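**Tarnlow Shared Storeroom – minutes, 2023-04-14**

Ten members present. The meeting opened at 4 with the January minutes, which were accepted with one change: the shelf order was placed with Plirneo, and the minutes had the wrong supplier.

**1. Shelving**

The Plirneo shelves are up along the back wall. Two brackets were missing from the delivery and have been requested again. Until they come, the top shelf on the left is to be kept clear. The cost came to $396, within the amount agreed in January.

**2. Labels**

Members agreed to drop the color stickers. They peel, and half the room had forgotten what orange stood for. Plain white cards with a single word in marker will be used from now on. Cards go on the short side of each bin, facing the aisle.

**3. Donated household goods**

The Arnidetti building sent over 23 boxes after its spring clear-out – more than expected. Most were not sorted before they came. Kitchen things and linens have been done. Toys, bathroom items and stationery are still mixed together.

There was some discussion about whether to turn mixed items away at the door. It was decided to keep taking them through the end of the month and look at it again.

**4. Large gray bins**

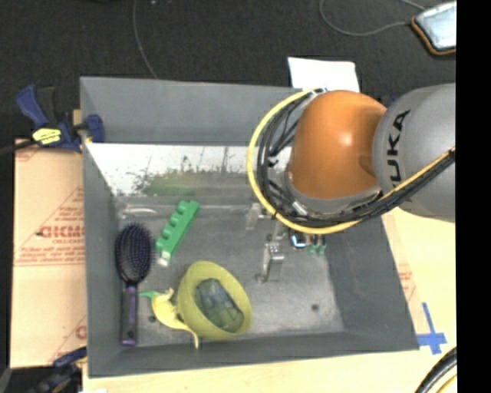 Mixed small items will go into the large gray bins first and be split up from there. One member asked that bins be filled to no more than half, as the full ones last time had to be emptied onto the floor to find anything. Agreed. Personal care items and toys are to be separated at the first pass, so a hairbrush does not end up sharing a bin with a green toy block. Brushes and combs need washing before they go on a shelf, and any with missing bristles will be thrown out. Toy blocks go to the Kiss playroom, which takes loose pieces as well as full sets.

**5. Sorting days**

Mornings suit most people. Two sessions were agreed, with four people at each. The sign-up sheet is inside the storeroom door.

**6. Other business**

The hand truck has a flat tire. A new inner tube will be bought from petty cash.

A request for a second key was put off to the next meeting.

Meeting closed at 5:15.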